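How to Record Grasping Demos at Home Without Filling a Drive With Junk
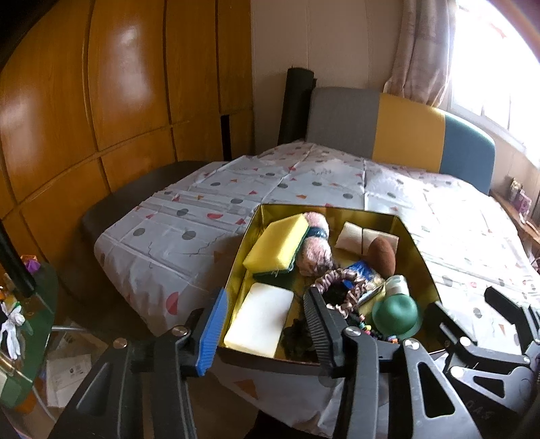

Tutorials / Data collection

Most guides to hand-held gripper recording tell you to collect as much as you can. I don't buy it. Our first set for the Jadavell project had 2,362 takes in it, and after review we kept 1,221. The rest taught the policy nothing, or taught it to hesitate the way a bored person does.

What follows is the routine we use now. It assumes you have a working gripper with a camera on it and that your tracking is calibrated. If it isn't, stop and do that first.

1. Pick one container and crowd it

A single block on a bare table gives you pretty curves and a policy that falls over in a real bedroom. Use a tin or a box and pack it with things that differ in shape and give: a sponge, a ball of yarn, a scrunchie, a roll of tape, a beaded bracelet. Soft things next to hard ones. The bracelet will annoy you. Leave it in.

2. Use the surface you have

A bed is fine. A printed sheet is fine too, whatever the Rilel setup notes say about plain backgrounds. I have yet to see proof that a tidy background helps once the policy leaves the lab. Daylight from a window is worth having, but write down the time of each batch so you can check later whether your results follow the light.

3. Start wide

Begin each take with the jaws open and the container in view between them. Hold for a second. Then choose your object and go in at one steady speed. Don't hover while you make up your mind — the hovering gets learned.

4. Vary one thing at a time

Do 70 takes, then turn the container. Do 70 more, then reshuffle what's inside. Hüsnü Eren, who ran the Brornitz sessions, prefers to change everything at once. His numbers were no better than mine and his failures were much harder to read.

5. Keep some misses

A slip followed by a clean second try is useful. A slip followed by you poking around for ten seconds should be deleted. Tag these as you go, not at the end of the day.

6. Train early

Stop at 400 good takes and train something. If it can't pick up the sponge by then, more of the same takes probably won't fix it. Look at your labels and your timing offset first.

The Bayram export script drops the last few samples of every take, so hold still before you hit stop.

Last updated 2 February 2019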